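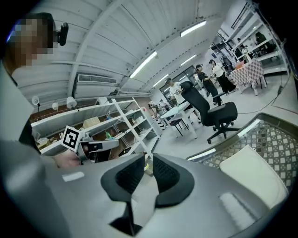 Part-time stockroom help wanted, Skerura

We have white metal shelves, a lot of boxes and small containers, and a row of lamps parked on top for want of anywhere better. Three people have told us they had a system for all this. I have yet to see one survive a month, so please don't send me yours in the cover letter.

What we need is someone who puts things back. You would sort the shelves, label what's in the boxes, test the lamps and keep the floor clear between the tables and office chairs. There are 900 items on our list. Whether the list is right is another matter – checking it is the first job.

Hours are from 2 in the afternoon until we close, starting in June. Pay is hourly and we'll tell you the rate on the phone before you bother coming in. The room is air-conditioned. I won't call it a "dynamic environment."

Experience is fine but I don't put much weight on it. "Passion for organizing" counts for even less. Tell me about one cupboard you cleared and what it looked like six months later.

Write to Taner Akbulut at the Skerura front desk. No agencies.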